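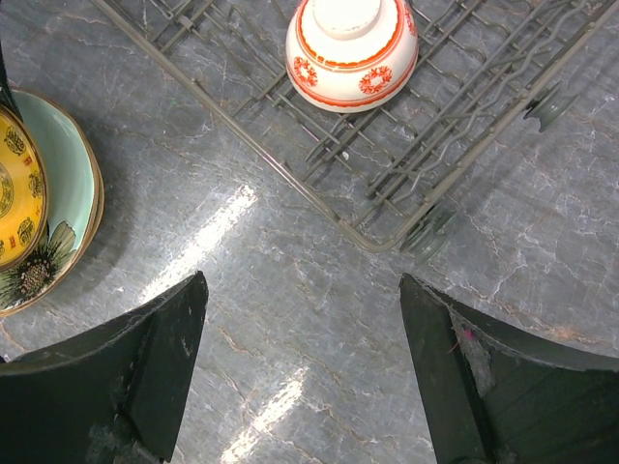
Mukero is a form of short lament poem recited in the hill villages above Gokden. It is spoken at a household table after a burial, usually by a relative of the dead person, and addresses an object the person used in life, such as a cup, a coat or a door. The object is expected to answer in the second half of the poem.

Form

A mukero has two parts of equal length. The first, called the asking, is made up of questions and plain statements. The second, called the return, repeats the last word of each line in the asking, in reverse order. Rhyme is avoided, and the name of the dead is left out. Most mukero run from eight to twenty lines. The longest one known has 127 lines and is addressed to a boat.

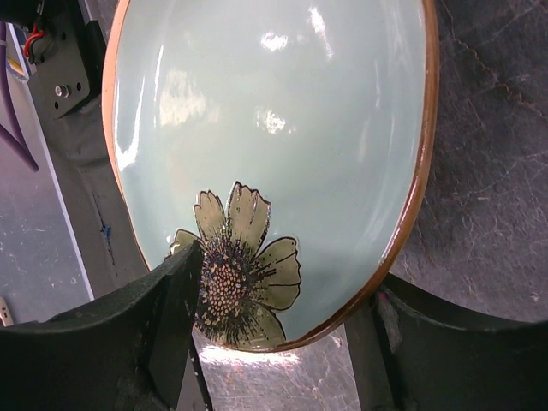
Glazed plate with a flower decal and a brown rim. Plates are a common subject of the asking.

History

The oldest written mukero are in the Dellus manuscript, copied in 1541 by an unknown hand. It holds 474 poems, many of them missing the return. Whether these were left unfinished or the second part was made up on the spot by the reciter is disputed. The spelling in the manuscript points to a coastal copyist. 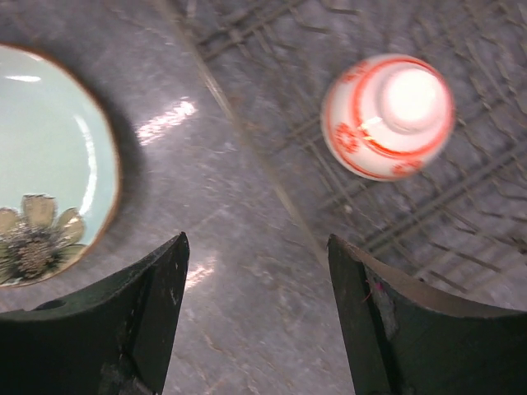 By the time the Briem press issued its first printed selection, the form had moved away from the table and into the churchyard. The press ran off 400 copies and changed the line order in several poems to give them a regular beat. Later editions went back to the manuscript order but kept the Briem titles, which have no source in the older text.

Modern use

New mukero are still written, mostly for reading on the page. Some writers drop the return and let the object stay silent. This has been criticized in Gokden, where one reciter complained that
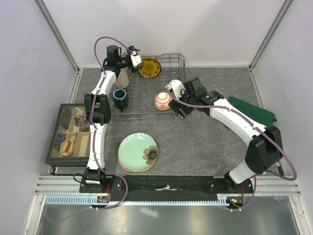 a poem with no return was only half a burial, and that she would not speak one at her own table. Others count these shorter pieces as a separate form and call them open mukero.

See also: Elegy, Oral poetry, Dellus manuscript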